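How to Plan and Budget for Your First Tabletop Robot Arm

If you've been watching the price of small robot arms come down and wondering whether your classroom, club or back-room workshop could afford one, pull up a chair. I've helped set up 4 of these benches now, the latest with Joyce Masanja at the Jomthorpe learning center, and every time the arm itself was the easy part to price. The bits that caught us out were the dull ones -- power, clamps, spare motors, something for the arm to pick up, and a table we could keep to ourselves.

So let's go through it in the order I'd do it if I were starting over tomorrow.

Step 1: Write down the one job you want it to do

One job, in one sentence. Ours was "pick up a small block and put it where we say." Riaan Molefe wrote that on the whiteboard in December and it stayed there until spring, and it settled more arguments than any spec sheet did. A job like that needs a light arm with a simple gripper. If your sentence has words like "drill" or "pour hot" in it, you're shopping in a different aisle, and this page won't be much use to you.

While you're at it, measure the farthest spot the arm has to reach. Stretch a piece of string from where the base will sit and walk it around the table. Then look for an arm whose listed reach is comfortably longer than your string, as they get a bit weak and wobbly right out at the end.

Step 2: Set the ceiling before you open a catalog

Our ceiling for the whole bench was $1,674, and I do mean the whole bench. We split it on paper before we looked at a single arm: a little over half for the arm and its motors, a good slice for a camera and lights, and whatever was left for spares and shipping. Your split may be quite different if you already own a decent computer, or if somebody in the family has a 3D printer and doesn't mind it running all weekend.

We got quotes from Zanora and Balogh. Zanora was cheaper at first glance, but their kit came without a power supply and Balogh's had one in the box, so do read the small list at the bottom. Ask both sellers the same questions, in writing:

Is the power supply included?
Can I buy one motor on its own, and how long does it take to arrive?
Are the gripper parts printable, and will you send me the files?
Who pays the shipping if something comes back?

Step 3: Shop your kitchen for the practice pieces 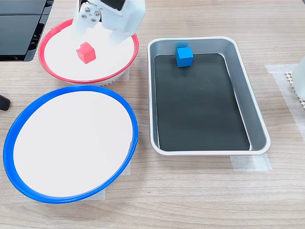 Practice pieces are where I'd beg you to save your money. You can buy matched sets of training objects, and they're lovely, but a beginner's bench really doesn't need them. What you want is a couple of small things to grab and a few different places to put them, easy to tell apart at a glance. A bowl with a red rim, a bigger one with a blue rim, a metal tray with a dark mat in the bottom and two little cubes, one red and one blue, will give you plenty of practice runs. I like having the tray in the mix because its corners and sloped sides ask something different of the gripper than a nice open bowl does. We set aside $15 for this part of the list, and Csenge Oláh, who loves a thrift store, was very happy to be sent out with it.

Do put tape on the list, too. Get the see-through kind that peels up without taking the table finish along. Tape your dishes down once you like where they are, and if one does get knocked out of place, you'll have a mark to put it back against.

Step 4: Budget for the motors as if they wear out

They do wear out! A small arm is mostly motors held together with brackets, and the gripper motor tends to have the hardest life because it's squeezing all day. Buy one spare of each type in your very first order, while you're paying for shipping anyway. We put aside $194 for spares and I felt a bit silly about it until the second month, when we lost a wrist motor just before lunch and were running again by three in the afternoon.

While you have the arm in front of you (or a good photo from the seller), look at how it goes together:

Can you get a screwdriver to the screws without taking the whole arm apart?
Do the wires have enough slack to follow the arm when it bends?
Could you reprint a bracket if one cracked?

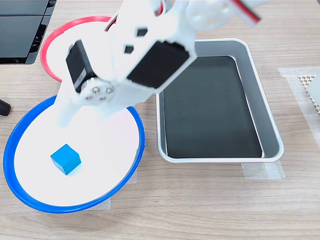

The open gripper over the blue cube, with the two black servos above it.

Step 5: Plan the table and the hours

Give the arm its own table. I know, I know, tables are hard to come by, but if you have to clear everything away for the sewing group every evening you'll spend half your time setting up again. Pick one that doesn't rock, near an outlet, away from a window where the sun moves across. Even light is worth a lot if you're going to use a camera, and a plain pair of lamps will do nicely.

Then write the hours into the budget, even if no money changes hands. Nokuthula Pretorius kept a simple sheet for us with a column for building, a column for fixing and a column for running the arm. The building column filled up much faster than I'd guessed, and next time I'd leave two full weekends for it before promising anybody a demonstration.

Step 6: Order in two rounds

Round one is the arm, the power supply, the clamps and your spares. Get it bolted down and moving by hand control before you spend another cent. Round two is the camera, any extra lights and the nicer gripper you've been eyeing. We saved a fair bit this way, as the camera we had first picked wouldn't have fit on the stand we ended up with.

If you'd like a spreadsheet to start from, Hsiu-ying Kwan made ours, and it's on the Grokuvitz downloads page under bench planning. Change the numbers in the second column and leave the gray cells alone -- those are the totals.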